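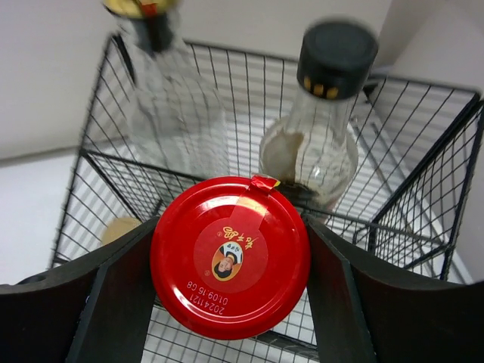 Is the Karico pantry plan worth paying for? They claim it cuts food waste, but I live alone and mostly waste lettuce.

Chenxi Zhong
I doubt it. I paid for 13 weeks and got reminders to eat rice.
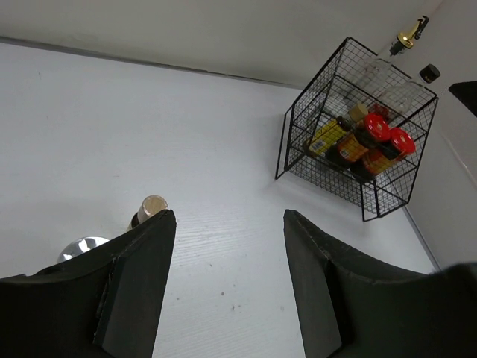

A paper list on the fridge did the same job - free.

Nathalie Willems
Depends how you shop. Ask where their savings figure comes from.
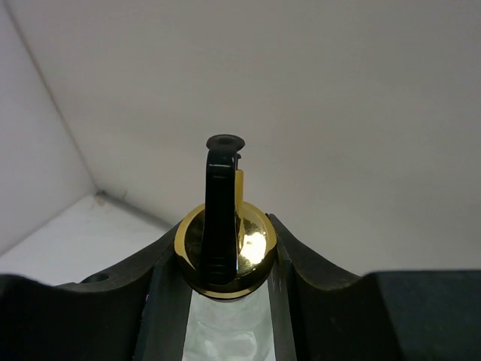
I did, and got a coupon.

brosholm288
works fine for me

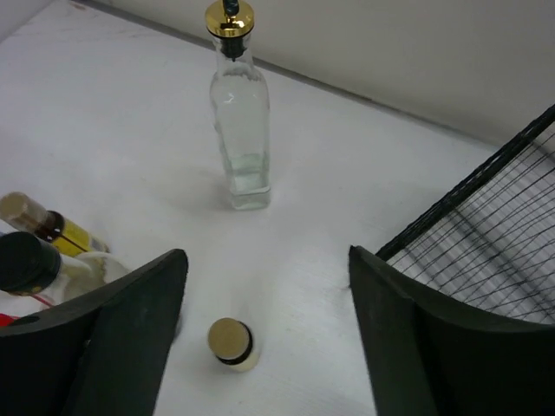
cancel before the trial ends tho

We use cookies. Accept or manage settings.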